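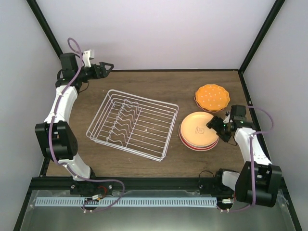

6 min read

I get asked about the Garkar tabletop more than anything else I sell, so I finally sat down to write a proper page for it. Grab a coffee. If you only want the numbers, they're near the bottom.

The Garkar is a solid oak top, sold without legs, oiled by hand and shipped flat in a crate. I started making them for my own workshop when I got tired of bench tops that peeled at the edges, and then a customer in Brirbridge saw mine and wanted one, and then her sister did, and that was pretty much the end of my free evenings. I've been making them ever since (and yes, I still have the first one, ink stain and all).

What you're buying

One top, oak all the way through, with the boards running the long way. I pick the boards myself and lay them out on the floor before gluing, which takes forever, but I like the grain to drift across the top without a hard stripe down the middle. Some have more knots than others. If you hate knots, say so when you order and I'll set aside a cleaner one. If you love knots, please say that too, you'll make my week!

The front edge is slightly rounded so it's kind to your forearms. The other three are square, with just enough sanding that you won't catch a sleeve. The underside gets the same oil as the face. Plenty of makers skip that and I think it's a mistake — a top that's sealed on one side takes up damp on the other and starts to cup.

Oil or hard wax

You get a choice of two finishes. The Fostarness oil is the one I use at home. It goes on thin, smells like oranges for a day or two and leaves the wood a warm brown that gets darker over the first summer. It's easy to fix. Scratch it, sand the spot, wipe on a bit more, done.

The hard wax finish is tougher and a little paler. I'd pick it for a kitchen or a craft room, or for anybody with small kids and a lot of grape juice. The downside is that touch-ups show more, so when it does get tired you're better off redoing the whole face. I've done that on a Saturday-morning sort of schedule, with the radio on, and it's not a bad way to spend a few hours.

Legs and frames

I don't make legs. I've tried, and I'm bad at it. The top will sit on pretty much any steel frame, on trestles, or on a pair of drawer units if you're short on storage. The underside comes with threaded inserts in the usual rectangle, and I'll leave them out if you'd prefer to drill your own.

One thing to watch: wood moves. It gets wider when the air is damp and shrinks back when the heating is on. Use slotted brackets, or make the holes in your frame a bit bigger than the bolts. Please don't screw it down tight at all four corners. I had a top come back to me from Abu Hammour with a split you could slide a coin into, and the frame had it pinned like a butterfly. I mended it with a spline and it looks pretty good now, but it was a lot of work for something a washer would have prevented.

Sit-stand frames are fine as long as the motor can carry the load. Check the frame maker's limit, then subtract the weight of the top and whatever you keep on it. Monitors and speakers add up faster than you'd think.

Living with it

Wipe it with a damp cloth, then a dry one. Skip the spray polish, it leaves a film that the oil can't get through later. Use a coaster for hot mugs, at least for the first month while the finish is still hardening. After that I'm pretty relaxed about it myself.

Oil it again when water stops beading. For most people that's once a year. I do mine in March, when I can open the door and let the smell out. One thing I do need to be serious about is the rags: lay them flat outside to dry or soak them in water before you throw them away. Oily rags balled up in a trash can are able to catch fire on their own.

The numbers

Length: 72 inches
Depth: 30 inches
Thickness: 1 1/2 inches
Weight: 92 pounds
Price: $287 with either finish
Threaded inserts: included
Legs: not included

It's heavy. Have a friend over on the day it arrives, and keep the crate until you've checked all four corners.

Ordering and delivery

I make these in batches, so there's usually a wait. At the moment it's 12 weeks from order to delivery. Once yours is boxed I'll email you with a delivery window, and the driver will bring it to your front door but won't go up stairs.

If it turns up damaged, send me a picture of the crate and the top and I'll sort out a repair or a replacement, your pick. If it's fine and you just don't like it, you have 30 days to send it back. You pay the return freight, which isn't cheap for a lump of oak, so order a sample block first if you're on the fence about the color. Samples are $6 and come with both finishes, one on each side.

Custom sizes are possible in the slow months. Shorter is easy, deeper is harder, and round is a no from me — I don't have the space to turn one. Send me the size you need and the finish you want and I'll write back with a price.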